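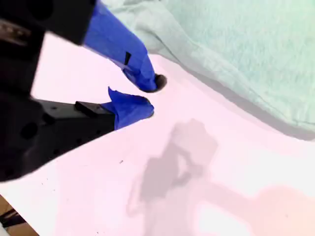
The tabletop, bright white with a touch of lavender

Folding Table, Winter Gallery
Posted Thu 16 January

Welcome back to the laundry pages, and a happy new year to everyone who wrote in over December about fitted sheets (I read every one of your letters, and I still can't fold a fitted sheet, but I feel much less alone with it). This gallery is a small one and it's devoted to the humble short-sleeved t-shirt, along with the table it gets folded on, which I have grown fonder of than a person probably should.

A word on the table first. I folded on the bed for years, and then on the lid of the dryer, and both of them taught me bad habits. A bed gives under your hands, so you press a crease in and the mattress quietly lets it go again. The dryer lid was fine for washcloths and hopeless for anything with sleeves. A flat white surface is a different thing altogether! Colors show up the way they really are, lint shows up too, and you can spot a stray sock from across the room. White does also show every little mark you put on it, and I scrubbed at ours for most of an afternoon once before deciding that a working table is allowed to look worked at.

If you're choosing one for yourself, go a bit wider than you think you need. You want room for both sleeves to lie out to the sides with space left over for your elbows. The folding tables they sell at Turus come in a few heights, and the middle one suits me, though my sister-in-law swears by the tall one and says her back has never been happier. Try leaning over it in the store. People may look at you, and that's all right.

Now for the shirts themselves. I sort before I fold, and I sort by sleeve and neckline, never by owner, which horrifies some of my readers. Crew necks go together, v-necks go together, and anything with buttons waits on the chair until I'm in a better mood. The pale ones I like to do first while my hands are clean and I'm still paying attention. Soft greens are a particular weakness of mine, the washed-out minty kind that looks as though it's been through a hundred summers on the line.

Lay the shirt face up with the collar at the far end, pull the hem toward you until it squares off, and smooth outward from the middle with flat palms. Shoulders last. They hold on to their wrinkles longer than any other part of a shirt, and if you start there you'll only have to come back.

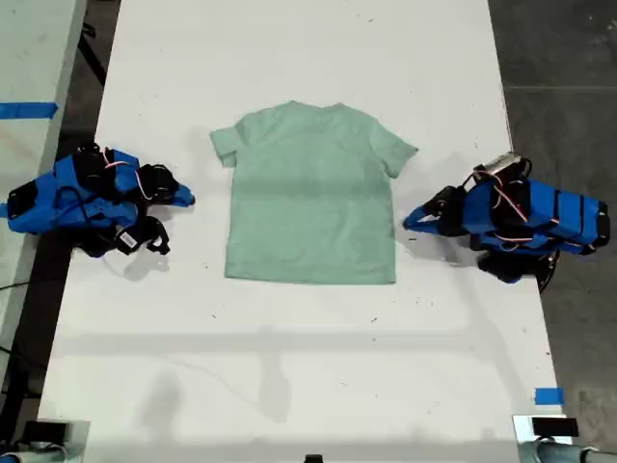 I take my time with the sleeves as well. Short boxy ones tend to drift downward a little when you smooth the body, so I go back and straighten them with a light tug at the cuff before I fold anything over. From there you bring one side in to the middle, turn the sleeve back on itself, do the other side to match, and then fold up from the hem in halves or in thirds, depending on how deep your drawer is. Ours are shallow, so it's thirds for us.

You may find a faint line across the middle of a shirt that's been sitting folded for a while. A little steam helps, or a damp hand if you haven't got the iron out, and on a soft old cotton I generally leave it alone and let the wearing take care of it. Dark shirts are less forgiving, and I'd flip those inside out for the wash and back again before folding – it saves them a good deal of fading.

Several of you asked how many I do at a sitting. A regular basket at our house runs to 8 shirts, give or take whatever came home from the gym. The big one was for the Fludosmont coat and clothing drive, when we had 200 tees to get into neat stacks before the van came, all different sizes, and by the last armful I could have folded them in my sleep. I had sore thumbs for days and loved every minute of it. They went off to the hall at Killby tied up in bundles of seven with kitchen string, and I heard afterward that the string was very much admired.

There's another gallery coming once the weather turns, with pillowcases and dish towels and perhaps one more attempt at that fitted sheet if I'm feeling brave. If you have a favorite way of folding tees, particularly one that works for long sleeves, do send it along through the contact form. I'm slow to answer in January but I do get there in the end.

More galleries: Linen Closet – Sock Drawer – Line Drying – Tse Street Yard Sale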